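Print this page | E-mail this page
Search reports Enter keyword

Merkora folding line, progress report to Fustavholm, period ending December

The operators recorded 1,548 folds with the hand-held grippers this period, against 213 in the last one. I would be careful with that jump. Most of it is people getting used to the tool, and 79 of the folds had to be thrown out on review.

The promise in the proposal was that staff would "teach" the Sirko arms and then move to lighter work. So far they have the teaching on top of the old work. Of the 13 operators trained, most say a garment takes longer with the gripper than by hand, and several report sore wrists by mid-afternoon. The extra pay for recording has been welcome. It stops in the spring and we have no answer for what replaces it.

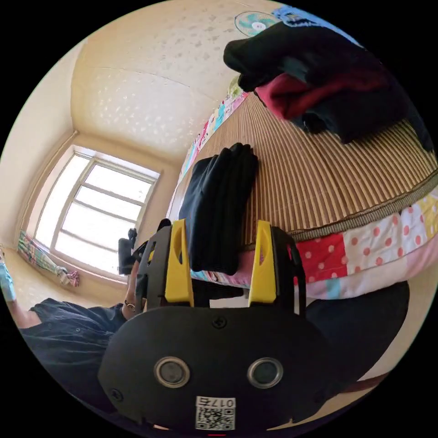
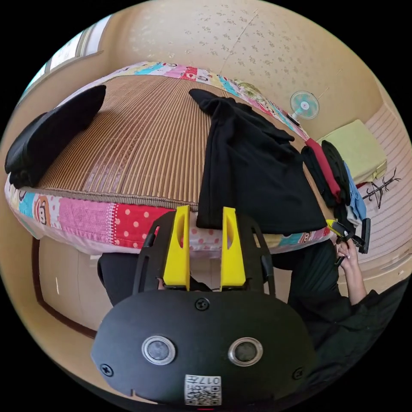 Recording work with the yellow-fingered gripper, dark garments on a bed with a woven mat.

Flumamholm has asked for twice the volume next period. I don't support that yet. The arms have not folded a full load unaided on our floor, and we still can't say whose job changes if they do. I ask that part of the next payment go to shorter recording shifts and a written statement on staffing, to be shared with the operators before the next round starts.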